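Breakables on a Bench: packing the mixed tray set
Talk notes, Piltside makers & small shippers meetup, 2021-12-01
printed copy, big font pls

START. Hello, thanks, water, check clicker works before opening mouth.

Who I am - short. I pack for Jellton, small homeware, trays and cups and holders for the bathroom counter. I've been on the packing bench long enough to have opinions on tape.

Ask: hands up who's had a box come back rattling. Wait for it. Let them groan.

Next slides go quick, the bench in Plillport, let them look, dont talk over all of them.

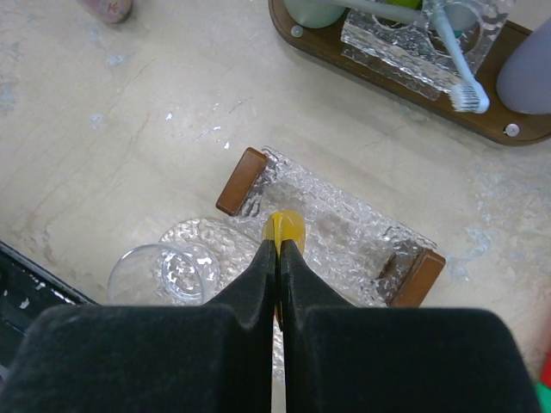
Clear bumpy tray with wood ends. Remember this one, comes back later. 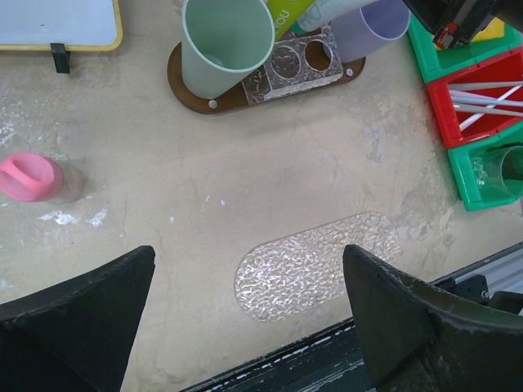
Brown oval tray at the top, clear insert with the two round holes sitting in it. Pale cups standing on the tray. 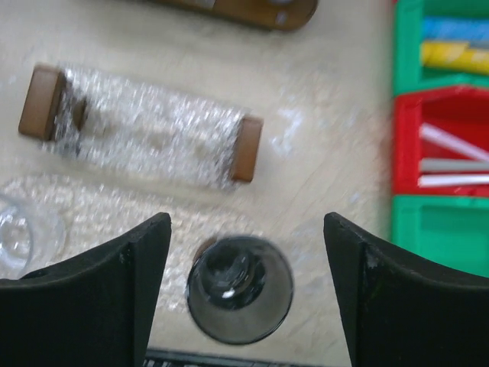 Wrap on the wood-ended piece. Smoky gray cup bare.
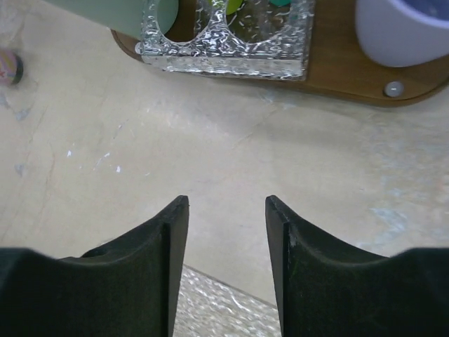
OK so the set. Why is it annoying to pack. Three reasons, go fast.

One, nothing is the same shape. You've got long flat, round flat, tall hollow, and the insert with holes which is basicaly its own category. A box wants to be full of one shape. Nobody buys one shape.

Two, wood next to clear. Wood doesn't care. Clear cares a lot. Put a wood corner against a hammered surface and drive it across a county, you get a dull spot right where the light hits. Customer sees it before they've got the tissue off. Say the thing about the light, people nod at that.

Three, clear on a pale bench. You lose things. I have taped up a box with a clear dish still sitting on the table. More than once. Pause here, they'll laugh, let them.

FIX FOR THREE FIRST, it's the cheapest. Dark mat under the clear pieces while you check them. Any dark mat. Placemat, old baking sheet, car mat if it's clean. Check on dark, wrap on light. We started doing this in August and I'd fight anyone who took the mat away.

(if someone asks why not a dark bench: paint, scratches, you want to see grit. Grit shows on pale. Grit under a tray is a scratch.)

WIPE DOWN. Say it twice. Bench gets wiped before each set goes on it. Old dried paint is fine, it's stuck, it isn't going anywhere. Loose specks are the problem. Run your palm over it, if you feel anything wipe again.

LAYOUT. This is the meat. Slow down here.

Back of the bench: big wood tray. Goes out first, gets wrapped last. It's the anchor, everything that nests in it nests while it's sitting there and you can see straight away if you picked the wrong insert.

Middle: open space. Keep it open!! Everybody fills the middle. Then you're wrapping on top of a cup. Middle is for whatever is in your hands right now.

Sides: small stuff. Color bins are good. We use whatever bins are around, doesn't have to match, but a thing that can roll lives in a bin. Cups roll. Rods roll. A cup on its side on an open bench is a cup on the floor, give it a minute.

Front: wrap sheet, flat, bubbles up. Cut before you start. Not with the piece in your other hand. I know you do it. I do it.

TIME CHECK should be coming up on a third of the way in. I've got 55 minutes incl. questions so do NOT do the tape story yet.

WRAP. Demo with the props here. Props are in the gray tote, cup + long tray + sheet of wrap. If the tote didn't make it just mime it, sorry everyone.

Long tray with wood ends: lay it on the diagonal. People lay it square to the sheet and end up with a fat roll in the middle and bare ends. Diagonal, fold corner over, tuck, roll, fold the other corner. Ends get covered twice, middle once, that's the right way round. The ends are what hits the box wall.

Do not pull it tight. Bubble wrap pulled tight is just plastic. Hold it up, squeeze it, let them hear the crinkle.

Cups: stuff before you wrap. Crumpled paper inside, up to the rim, then wrap. Rim is the weak spot. An unstuffed cup will take a hit fine on the side and chip on the rim every time. Smoky ones hide a chip, check with a fingertip going all the way around. Slow.

Don't nest cups bare. Even if they fit. Especially if they fit, you'll never get them apart, plastic ones grab each other like they mean it.

Insert with the round holes: paper in the holes. Twist a piece, push through, twist other side. Looks silly. Works. Holes are where it flexes when a heavy box lands on top.

Oval plate: flat things go in on edge. Like records. Somebody always argues. Flat on the bottom of the box it takes all the weight across the middle. On edge it's got its stiff side up. I'll take the argument at the end not now.

NUMBERS SLIDE. Just read it. 1596 pieces through my bench this year. 7 came back damaged. Of those, most were rims. I was stuffing cups by then but lazy about the top bit, leaving a gap under the rim, so that's on me. One was a wood end split along the grain, I've no idea, still don't.

Don't apologize for the numbers, last time I apologized for the numbers.

MONEY. Short. Wrap by the roll is silly if you do under 300 boxes a year, buy it in sheets, share with a neighbor. Our first rolls came from Ogunleye, that's the packaging place off the ring road in Plillport, they let you take part rolls if you ask at the counter and don't mind the torn outer. Paper for stuffing is free if you know anyone who gets deliveries. Save the crumpled stuff, it's better second time round, softer.

Reusing bubble wrap: yes. Customers don't mind. Hold it up to the light, flat patches get cut out and go in the void fill bag. Don't mix popped with good, you'll grab the wrong one when your rushing.

NOW tape story if there's time. Skip if behind. Tape story is: brown paper tape, cold garage, none of it stuck, found out when I lifted a box and the bottom stayed on the shelf. Moral is keep the tape indoors. That's all of it, don't embroider.

BOX ORDER. Read off card:
heavy wood tray down one long wall, on its side
flat clear pieces next to it on edge, card between
cups standing, rims up, stuffed
insert on top, last in
small bits in a bag, bag taped to the INSIDE of the lid

That bag thing. Soaps, little caps, any bits smaller than your thumb. If they're loose they go to the bottom and get thrown away with the paper. Then you get the email. "My set was missing." It wasn't missing. You still send another one.

Lid closed, hands flat on top, push. If it gives, more paper. If it won't close, take something out, don't lean on it. I've leaned on it.

Shake test. Pick up, tip left, tip right. Silence. Any tick at all, open it. I hate opening it. Open it.

CHECK CARD. Pass these round, should be enough, if not share. One line per piece, tick when it goes IN THE BOX, not when it's wrapped. Wrapped stuff wanders. A wrapped tray looks exactly like a wrapped other tray. Write on the wrap with a grease pencil if you've got lookalikes, wipes off after.

Card question that always comes up: can you do it from memory. Yes, till someone comes to the door.

END OF DAY BENCH. Quick. Everything clear goes off the bench overnight. Onto a shelf, in a bin, whatever. Wood can stay. Offcuts of wrap in the bag, don't leave a sheet lying there, it slides and takes a cup with it. Blade closed. Mat back on the hook.

QUESTIONS. Likely ones:
- peanuts? no. they get in the holder holes and you'll be picking them out with a fork
- corrugated instead of bubble? fine for wood, I wouldn't for hammered surface
- gift wrap? over the bubble, never under
- double box? for two sets or more yes
- how long per set? depends, dont give a number, they'll time themselves and get sad
- on edge vs flat - OK go on then

Collect the grease pencils back. Props in tote. Leave the spare check cards by the door at Piltside and take the sheet of wrap home, it's the last one I've got.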